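Packing table with the arm: what changed for our shift
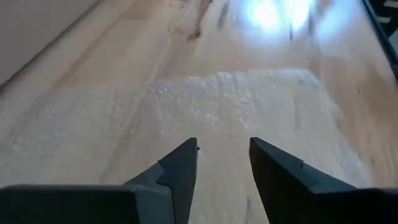
lemma_pk

Posted 8/2/26

Hello all. I work in the packing hall in Plallville, where we wrap and box ceramic parts for Silusano. In February they put the first arm on our line and now there is one at my table too. It takes the wrapping sheet and lays it for the part, I do the box and the label. The wood table stayed the same, only my place at it is different.

My question is to people who have this longer. Did your target go up? Ours was 290 boxes per shift, now they speak of 700 for the pair, me and the arm. I am not against the machine. My wrists are better than last year. But I am tired in another way, because I must follow its speed.

likum

We have 11 arms in our hall and yes, the target went up, after the second month. Ask for it in writing before you get used to the new number.

Thin sheet is the hard part for the fingers, by the way. With cardboard we had almost no stops.

dockside_r

I do not agree that the speed is the problem. You can ask the technician to put a pause in the cycle, ours did it in 15 minutes. People complain and then they never ask.

lemma_pk

I asked. The answer was that the cycle belongs to the supplier and the shift lead can not change it. Maybe it is different in your company.

likum

dockside_r, not every place has a technician on the shift. On nights we have only a phone number.

dockside_r

OK, that is fair. But then the complaint is about the contract and who can touch the settings.

old_tape_gun

For me the worst is the talking. We were two at each table before, and the day went faster. Now my colleague is in returns and I see her at lunch. The pay is the same, I checked.

lemma_pk

Same here with the colleague – she moved to the goods entry. She says she likes it, she walks more.

About the sheet: when it is crumpled, do you make it flat by hand first, or do you leave it for the arm? We got no instruction for this.

likum

Stop the arm first, then flat by hand. It should be on the card at the table. If there is no card, ask for that in writing too.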